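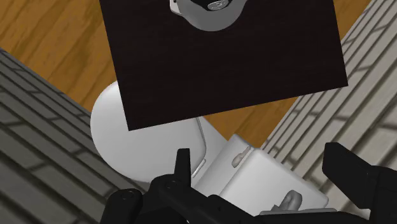 The Case Against the Big Table

Kitden members have been writing in since the April issue, when I said in passing that most of us own a table too large for the way we eat. I have had seven replies. Two agreed with me. The rest were from people with very large tables.

So let me try again, at greater length, which is my usual answer to being disagreed with.

A big table is bought for a holiday. You stand in the store and picture a roast at one end and a row of cousins down the side, all of them getting along. Then you take it home, the holiday lasts an afternoon, and for the remainder of the year the thing collects mail. Ours in the old apartment was 184 centimeters long. We ate at one corner of it, the one nearest the stove, and the far end was a sort of foreign country where we kept the tax papers and a bowl of batteries that may or may not have been dead.

When we moved to Dultell we had to leave it behind, as it would not go up the stairs. It hadn't gone down the old ones very willingly either. For a month we ate off a card table with a bad leg, and I am sorry to report that it was lovely. You could reach the salt. You could hear what the other person said, which had its ups and downs, but on the whole we talked more. And the mail had to be opened on the day it came, there being no place to put it.

What we have now is a plain square, bought secondhand for 100 dollars from a shop that was closing down and wanted it gone. It seats four if they like one another. With a board laid across the top and a cloth over the board it seats six, and the two on the ends must promise not to lean. I've served a full dinner this way more than once and lost only a gravy boat, which was ugly.

A few of you asked about shape. Round is friendlier and makes better use of a small room until you try to push it against a wall, at which point it makes no use of anything. Square goes into a corner. Long and narrow is fine for a hallway kitchen, but you will spend your meals looking at the side of somebody's head. Drop leaves are a good idea and I have never met one that stayed up when it mattered.

As for finish, the reader who wrote four pages on beeswax is thanked, and is asked to write fewer. My own method is a damp cloth after supper and oil twice a year, if I remember, and I generally remember once. Dark wood hides coffee and shows flour. Pale wood hides flour and shows everything you have ever done. Pick whichever you spill less of.

The one letter that gave me pause came from the owner of a cat named Stilton, who sleeps on the far end of a very long table and would, I'm told, be put out by any change. I have no answer to that. A cat is probably a better use of the far end than batteries.

If you are thinking of trading down, measure the room first, then the doorway, then the stairs. Put tape on the floor where the new table will stand and walk around it for a week with your arms full. If you keep stepping on the tape, go smaller still – there is always a smaller one. If you don't, Ok, you may have your cousins over.

Next month: chairs, and why there's always one that no guest will sit in twice. Letters to the usual address, please, and kindly keep them shorter than the table.

Kitden Newsletter, 20/05/2018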